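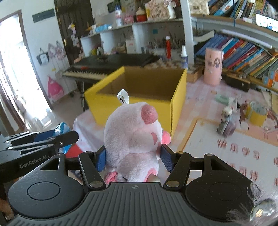 Can it tidy up yet?

Sort of. Picking up one plush pig — fine, two blue pads squeeze and there's your pig. I'll give it that. Soft toys are the easy end though. They squish, they forgive you.

August 16, 2018 and I still do the toys by hand, every night. Thoa Bạch keeps telling me machines will have chores sorted by March. She said that last March too.

My worry is everything else. A crumpled plastic bag, for instance. No real shape, no good place to grab. Or an eraser. Or loose paper, ugh. Then it has to know what goes in the box and what stays out, wich my own kids can't agree on.

Shop floor is diferent, same part, same spot, all day. A bedroom is never the same twice.
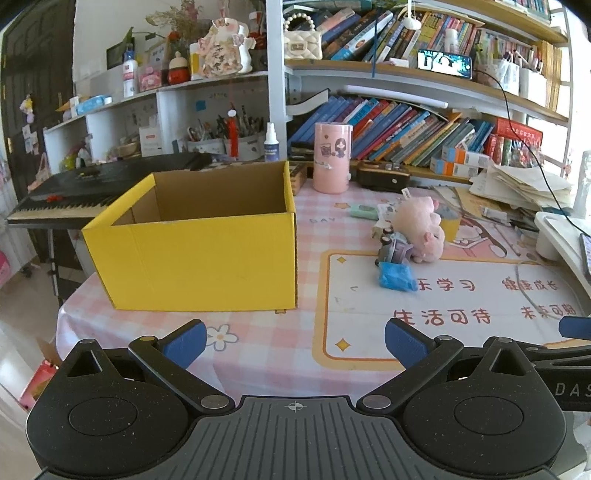
Pig, toy car, blue bag, yellow box. Fingers open.

More when I get time. Dinner's burning.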